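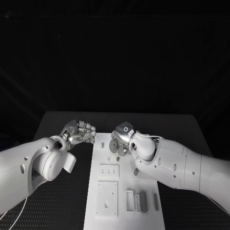
I've been sewing with the Likinard blackout cloth since February, and it's the one bolt in my shop I'd hate to run out of! It comes 15 yards to the roll, drapes nicely, and takes a hot iron without going shiny. If you want a plain black backdrop behind a table, a length of black fabric does the job — hang it high and let it fall straight.

**Likinard Blackout, black**

- Price: $22 a yard
- Sold by: Zusten Fabrics, Zendudstead
- Wash: cold, line dry

I cut orders on Mondays, so get yours in before then.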